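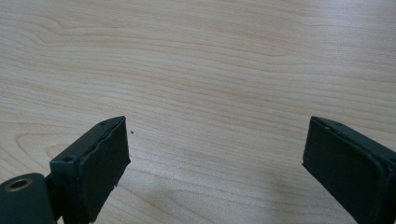

Routine care of a light wood tabletop comes down to two things: keeping liquid off the surface and wiping in the right direction. Before any cleaning, find out which way the grain runs. On a pale, maple-like top the lines are fine and can be hard to see, particularly where strong light falls on the wood and the pattern fades. Look at the shaded part first. The grain may bend into broad loops in one area and flatten into long, nearly parallel stripes in another; take the stripes as your direction and ignore the loops.

What you need
Two cotton cloths, a soft brush, a bowl with 300 ml of lukewarm water, and a few drops of mild dish soap. Do not use scouring powder, melamine sponges or anything containing ammonia.

Step 1. Clear and dust
Lift objects off the table — do not slide them. Brush along the grain toward the nearest edge. Grit left on the surface will scratch the finish during wiping.

Step 2. Wipe
Dampen the first cloth and wring it until it no longer drips. Work in strips along the grain, overlapping each strip slightly. Rinse the cloth when it shows dirt.

Step 3. Dry
Follow with the dry cloth within 30 seconds. On veneer, standing water gets in at the edges and joints first, and a lifted edge is difficult to press flat again.

Step 4. Check for dull spots
Crouch and look across the top at a low angle, with a window or lamp on the far side. Dull patches are either soap residue or worn finish. Wipe them once more with plain water and dry. If the patch remains after 14 minutes, the finish is worn.

Worn finish
A thin coat of clear furniture wax is enough for small areas. Apply it with the grain, leave it for up to 22 minutes, then buff. Try it on the underside first if you do not know what the top was finished with. Do not sand veneer to even out the color. Darker tan or pinkish streaks are often natural figure and will not come out.

Repeat the wax in February, when indoor air is dry.

Text: Lorraine Kerslake. Last revised 3 Nov 2020.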